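FORENSIC EVIDENCE — WEEK 6 NOTES
Trace evidence: fibres, glass, soil
Handout updated July 5, 2019

Read chapter on transfer before class. If you missed week 5 (prints) get the notes off somebody, I'm not re-posting them.

Where we are
Weeks 1 to 5 were scene, exhibits, chain of custody, blood, prints. Today is the small stuff. Things that move from one person or place to another without anyone meaning them to. Fibres first, then glass, then soil if there's time (there wasn't last year).

1. Basic idea
Two surfaces touch, something moves across. Usually both ways. How much moves depends on:
pressure
how long the contact lasts
what the surfaces are made of (a fluffy jumper sheds, a nylon raincoat hardly at all)
how many times they touch

Then it starts falling off again. Most fibres on ordinary clothing are gone in the first few hours if the wearer is up and walking about. Someone lying still keeps them much longer. This matters for the victim/suspect comparison — the two people are not on the same clock.

Primary transfer: jumper to car seat.
Secondary transfer: car seat to next passenger's trousers.
You can go further down the chain but numbers drop quickly, and so does what you can say about it in court.

2. The Brulside case
We'll come back to this one all term so learn the outline.

House break-in at Brulside, February, back window forced and the pane broken. Owner came home early and was knocked down in the hallway, fractured wrist. Hubert Kalinowski was picked up two streets away inside the hour. Said he'd been walking home from a mate's place in Vundport and had never been on the property.

What police had:
green acrylic fibres on the window frame
Kalinowski's jumper, green, acrylic/wool blend
16 glass fragments from the jumper and the turn-ups of his trousers
a partial shoe mark in the garden bed, no use to anyone
owner's description, "tall, dark jacket", which doesn't fit with the jumper very well

Note the last one. Defence made a lot of it. Might have been wearing a jacket over the top, might have dumped it, no jacket was ever found. Don't fill gaps for the Crown.

3. Fibres — what the lab does
Order matters. Cheap and non-destructive first.
a) low power microscope, sort by colour and type
b) comparison microscope, side by side, known and questioned
c) colour measured by instrument, because two greens that look the same to you may not be the same dye
d) infrared for the polymer
e) dye extraction, only if you've got fibre to spare, this one uses the sample up

At Brulside 34 fibres came off the frame. Lab said they "could not be distinguished" from the jumper. That is NOT the same as "came from the jumper". Write that down. Every year half the essays get it wrong.

Question is then how common is the jumper. Maker was Stestell, sold through chain stores for three winters. The Crown expert, Shamim Soomro, asked for the production figures and got them for one dye batch only: 399 garments. Sounds small, and the Crown liked it. But no one could show the other batches were a different green. Cross-examination on this goes for eleven pages, extract is in the reader. Read it, Soomro handles it pretty well. Gives ground where she has to and doesn't argue.

4. Glass
Breaks backwards as well as forwards. Person swinging the hammer gets showered, mostly chest, hair, forearms. Fragments are tiny, under a millimetre, you wouldn't feel them.

Same deal with loss over time. Pockets and turn-ups hold on to glass longest, so search these separately and package separately.

Measured:
refractive index (bending of light, done in heated oil)
elemental analysis, if the fragment is big enough
thickness, only if both original surfaces survive, rare

Always take control samples from the broken pane, and from several spots, not one. A pane varies across its width. In Brulside the constable took one piece off the floor. One. Which might have come from the picture frame that was also knocked down in the hallway. The judge let it in but told the jury to be careful with it.

5. Handling and contamination
More trace cases fall over here than in the lab.

Victim's clothes and suspect's clothes: different rooms, different people, different days if you can manage it. Same officer should not attend the scene and then do the arrest. In Brulside the same officer did both, and drove Kalinowski to the station in the same car. See R v Ngubane in the reader for how bad this can get, conviction quashed, retrial never happened.

Paper bags for clothing. Plastic sweats. Seal, sign, date, across the seal not beside it.

Tape lifts: press, don't drag. Label the garment zone on each lift or the whole thing is useless, you won't be able to say whether the fibres were on the cuff or the back.

Search bench gets wiped down and fresh paper between every item. Take a blank lift from the bench before you start and keep it.

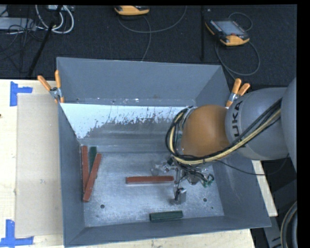
Record who was in the room too, and what they had on. Lab staff shed fibres like everybody else, so keep a reference set from coats and gloves. When an odd blue cotton turns up you can check it against the set before you get excited. (Blue and black cotton is close to worthless anyway, it's on everything.)

6. How strong is it
Two questions, always two:
How likely is this finding if the Crown story is right?
How likely if the defence story is right?
Divide one by the other. A ratio of 1000 means the finding is a thousand times more likely on the Crown story. It does not mean a thousand to one he did it. Mixing those up is the prosecutor's fallacy and it will be on the test.

Soomro gave a verbal scale in the end, "strong support", no number. We'll argue in tutorial about wether that was the right call.

Combining fibres and glass: you can multiply only if they're independent. Are they here? Same jumper, same car, same officer. Think about it.

For next week
Soomro cross-examination, all eleven pages
Ngubane, appeal judgement only, skip the trial ruling
one page, handwritten is fine: what should the constable have collected at the window and in what order

Soil moved to week 7. Essay topics are going up at the same time, no early submisions please.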